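Golf Coaching Certificate, Unit 4: Putting and Green Reading
Handout for the November block, Stesstead Golf Centre

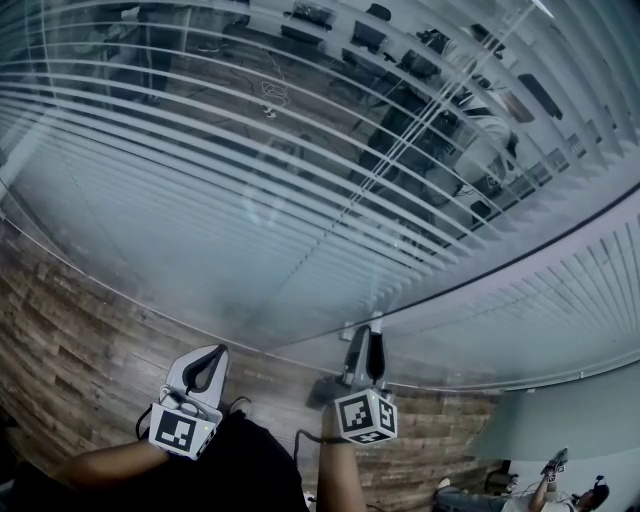

Last time we finished with full swing faults. This unit deals with the part of the game where club players lose most of their shots, and where most of them practise least.

Pace before line

Beginners worry about line. On a long putt, pace matters more. A player who misreads the break by a foot but gets the distance right has a short putt left. A player who picks the perfect line and hits it far too hard has another long one coming back.

Start every pupil with the ladder drill. Put tees at 3, 10 and 15 paces. The pupil putts one ball to each tee, then works back down. No hole is used. Repeat until the ball stops within a club length at all three distances.

Reading the green

Walk the low side of the putt. Slope is easier to judge looking up than looking down. Then stand behind the ball and pick a spot where the putt will start to turn. The pupil aims at the spot and forgets the hole.

Remember that a ball breaks most when it is slowing down, so the slope near the hole counts for more than the slope near the player. Goossens (see reading list) says that nearly 70 per cent of the pupils he taught missed on the low side. Try keeping your own record with your practice group.

Grip pressure

Light, and the same from start to finish. If the knuckles go pale, it is too tight. We don't teach one grip on this course. Conventional, left hand low and claw are all acceptable if the face comes back square.

Common faults

Head coming up early: ask the pupil to listen for the ball dropping.
Long backswing, slow hit: shorten the backswing with a tee in the ground behind the putter.
Ball too far forward: check that the eyes are over the ball or just inside it.

For next session

Read the Clurko chapter on short putts. Bring a putter and your pupil record sheet. We meet on the practice green at 10, or in the indoor bay if it is frosty.

Reading list
Gerrit Goossens, Notes on Putting, chapters 3 and 4
Clurko Coaching Manual, short game section

Comments

brirnulen_b: Is the ladder drill any use on an indoor mat?

Tutor: Yes, but shorten the distances and expect it to run quicker than grass in winter.

M Jafarzadeh: The record sheet link gives me last year's version.

We use cookies to remember your settings. Accept / Manage

Contact the course office | © Stesstead Golf Centre | Back to top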